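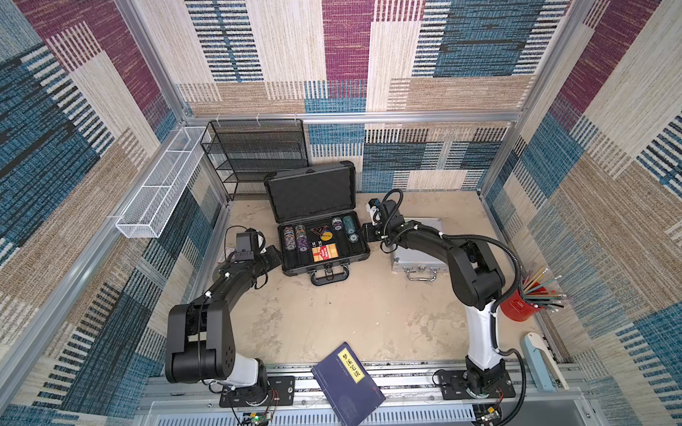
The hard case is a conservative product. A box made for a theodolite and a box made for a modern field microphone solve the same problem with much the same parts: a rigid shell, a compressible lining, a hinge line and a way of keeping the lid down. What has changed is the material of the shell, and the argument over which one to buy has carried on in repair shops and equipment stores for as long as there has been more than one answer.

Rónán Coughlan has a commercial interest in the question. His workshop, Lurkach, repairs cases for surveyors, piano tuners, film crews and one regional orchestra. In the twelve months to November it took in 599 cases, of which 381 were aluminium-framed. The remainder were moulded plastic, with a few older fibre ones.

Those figures don't show that aluminium fails more often. A cracked moulded shell is usually thrown out, as there is little to be done with it at a reasonable price. A framed case is an assembly of panels, extrusions, corners and rivets, and most of those can be replaced one at a time. "People bring us the ones that can be fixed," Coughlan says. "The others go in the skip and I never see them."

Construction of the framed type is simple. Lengths of extrusion are cut, mitred and joined to make two shallow frames, one for the base and one for the lid. Sheet is slotted into channels in the extrusion. Where three edges meet, the joint is weak and exposed, so a cap is fitted over it and riveted through.

Corner caps are the part most often replaced at Lurkach. Steel ones protect well but dent, and a dented cap can press a fold into the sheet underneath. Moulded ones spread the load of a drop over a wider area and then crack if the drop is bad enough. The black plastic cap on the grey aluminium case shown here is of the chunky, angular kind, and the lid beside it has the fine ribbing many makers favour. Ribs stiffen thin sheet across its span for almost no added weight. They also make wear less obvious, although the pale scratches on this lid can still be picked out. 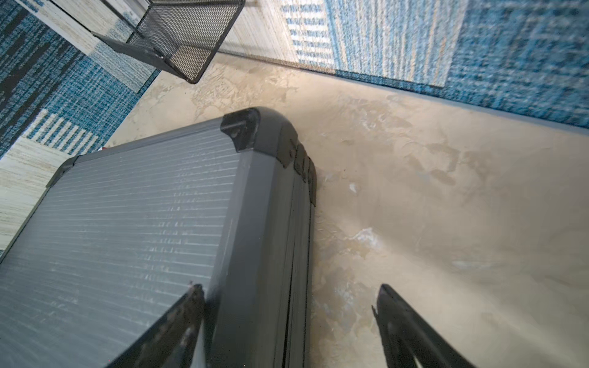 Sealing is where the framed case gives up ground. A moulded shell can carry a continuous groove for a gasket, with no joints in it. A mitred frame has a joint at every corner, and each is a path for water. On the framed case photographed, the line between lid and base is a narrow black seam running along a side wall of layered extrusions, and a seam of that general type depends on the two frames staying square. Yiran Deng, who tests enclosures at Wendberg, puts framed cases through a spray test and finds that leaks start at the mitres well before they start along the straight runs. A frame racked by two millimetres will generally fail.

Heat is less discussed. Aluminium left in direct sun passes warmth inward quickly, and a dark plastic shell does so more slowly but holds it longer. Deng's advice is the same for both: keep the case shaded, and don't open it straight after moving it from a cold vehicle into a humid room. Condensation forms on the instrument before it forms on the foam.

Foam itself has a service life. Melaniia Maksymiv cuts inserts for Jindine and replaces open-cell polyurethane after eight years, sooner if it sheds when rubbed. Polyethylene lasts longer but takes a permanent set under heavy items – a lens stored face down will leave its outline within months. She leaves a gap under the heaviest part and supports it at the sides.

Hinges and latches should be checked together. A worn hinge lets the lid drift sideways, the latch is then forced, and the owner reports a broken latch. Replacing the latch alone brings the case back to the bench within the year. Coughlan now quotes for both and strikes the hinge off the bill if it measures true.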